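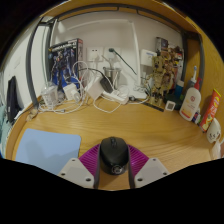 Gripper maintenance, Uto tool. Minutes, October.

1. Finger pads. Ridged inserts inspected at 125 cycles. Mount screws to be checked at each pad change.
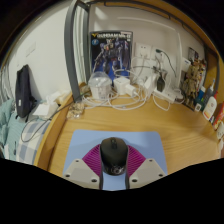 Teodoro Requena asked if the Ivholm spares fit both sides. They do -- part 556, left and right alike.

2. Mouse task. Pad change before the next set.

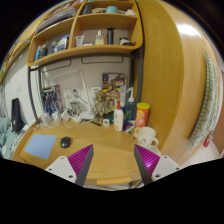
Opening width to be re-zeroed after every change and logged. Action: Requena. Closed 4 pm.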